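Tuesday, late

Home at half past seven, feet sore although I sat down for most of the day. That is the odd thing about the new job. I used to walk the whole length of the wash-up at Pevstead and be tired in my legs. Now I watch a screen and I am tired in my neck and eyes, and my feet ache anyway.

It was my second week on the simulator desk. The plan is still that the arm goes into the Piltbridge kitchen first and comes to us after, and until then everything is tried out on the computer. They call the program Wurneden. I was given the job because I know the crockery. I know which mugs get picked up by the handle and which by the body, and what people leave on trays, and the programmers did not.

Ran 40 tries before lunch. I write down what the gripper was doing, what was near it and whether I would have done it that way. The last part is the bit they want from me. I put a lot of "no, too close to the handle" this morning and then felt bad about it, as if I was marking someone's homework.

The running total on the sheet was 494 when I sat down. They want 830 by the end of the month. I think we will make it if the program stops freezing after tea break.

Had my sandwiches with the others from the wash-up. There were eleven on that shift when I started and there are six now, and the arm isn't even here yet. People left when they heard. The ones still there asked me if it was any good and I said it was slow. They were pleased with that. I didn't say it was also slow last week and a bit less slow this week.

The manager came by at three and said again that no one will lose hours, the late shift will just be "different". I asked what different meant and she said loading, checking and calling someone when it stops. That sounds like my job now but standing up. She has asked me to show two of the others how the sheet works, which I don't mind. One of them will be good at it. The other hates computers and has told me so every day since Christmas.

I miss the noise a bit. I don't miss the steam, and my hands have cleared up for the first time in years. The cream is still in my locker.

Saved these from the screen before I logged off. 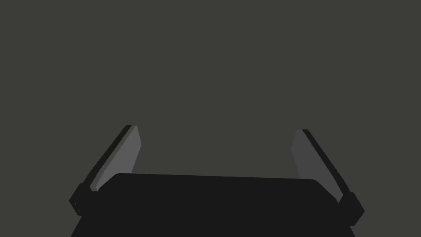
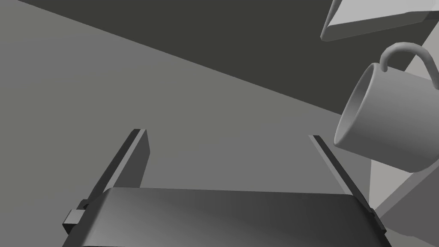

The mug is in this one.
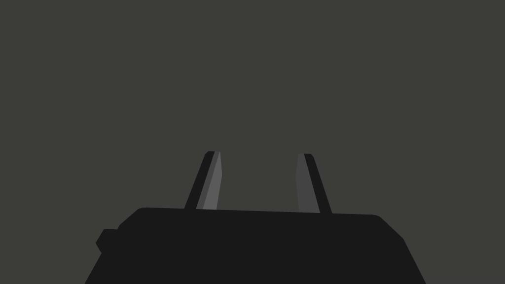
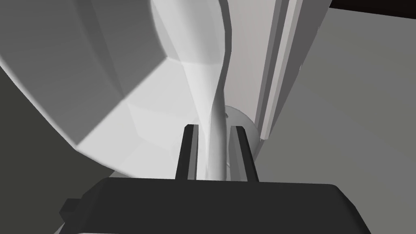 Simulator screens, gripper open in all four.

Recent entries
Sunday: bus times and the allotment
First day off the wash-up
The meeting about the late shift
New glasses, old prescription

Back to top | Contact | All entries copyright the author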